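Mustberg Bench Kit

The Mustberg Bench Kit is a two-arm robot kit for tabletop chores, sold by Prinon to labs, schools and people like me who just wanted to see a robot deal with the dishes. I keep this entry up to date as I learn more, so please forgive the chatty bits – I'm a fan!

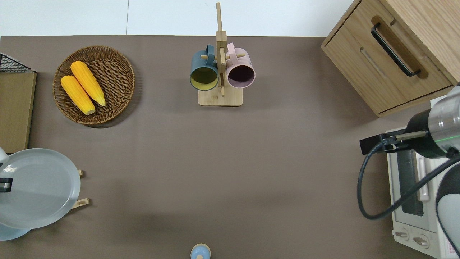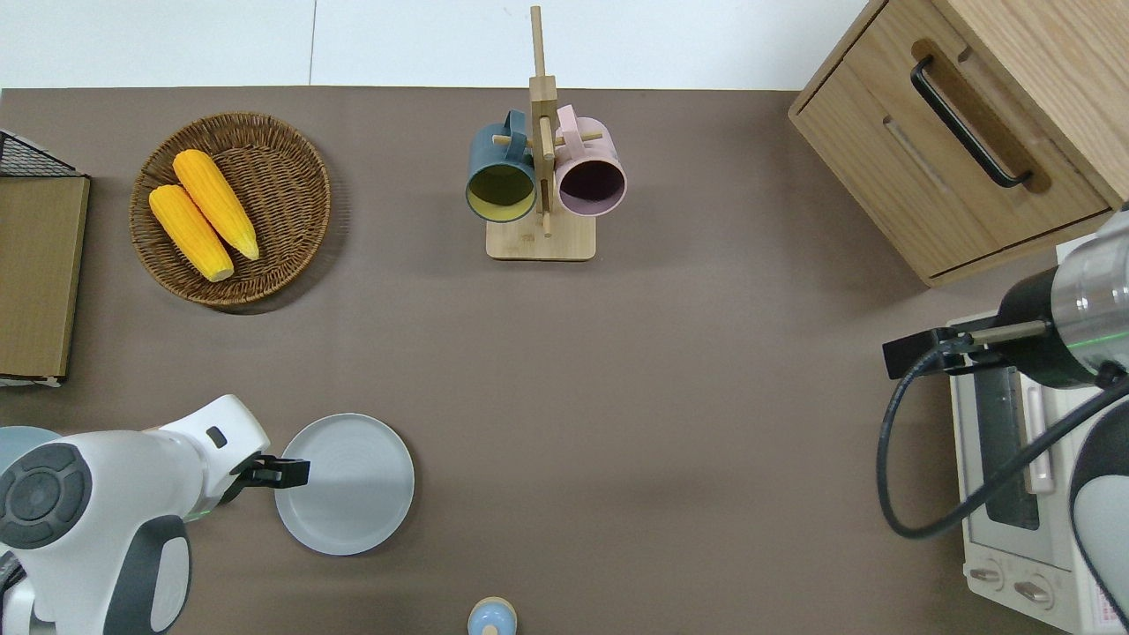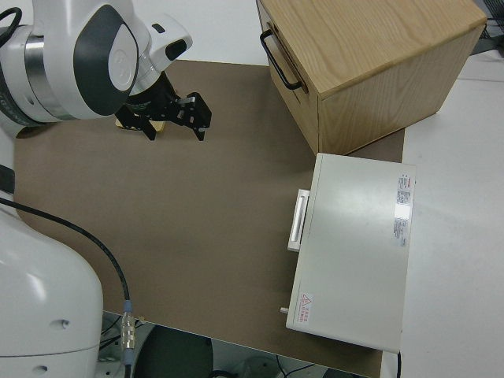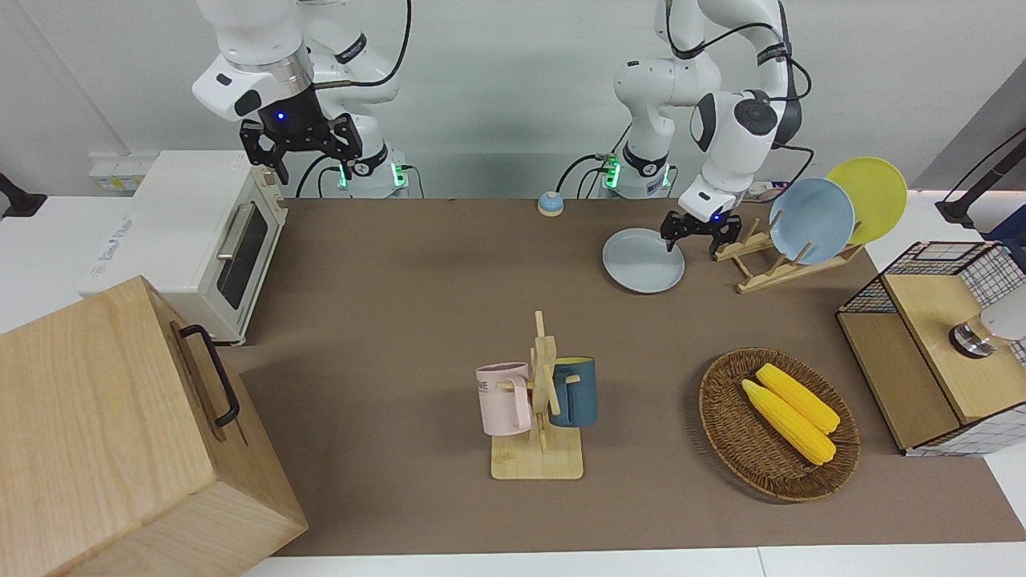 The Bench Kit at work on a kitchen layout. The last picture takes in both arms, with the left one lowered over the gray plate.

Overview

The kit comes with two arms, a black two-finger gripper for each, the cables and a license for the Fundov control software. The table and the kitchen things are up to you. I like a layout with a mug tree, a basket of corn and a dish rack, because it gives the arms round things, thin things and things with handles to worry about, all in one reach. Plates are the hard part, I'd say. A rim lying close to the table leaves the fingers very little room, and I spent most of a Tuesday on that one move.

Versions

There are two. The standard kit costs $2,966 and runs moves you've saved yourself. The Fuchs edition adds $500 to that and comes with a library of 187 ready-made moves (drawers, oven doors, mugs on pegs and so on). I bought the standard one and added the library in July for the same money, so there's no rush to decide.

Service

Prinon runs a setup service for $200. Someone spends an afternoon on a video call with you, lining up the arms and checking how far each one can reach. I took it and I'd take it again – my right arm was set too far back and I would never have spotted it.

Known issues

The cables are long and they like to wander over the work area, so get some clips. Fundov also forgets the gripper speed after a restart. Check it before you go anywhere near a good plate.

See also: Fundov, Prinon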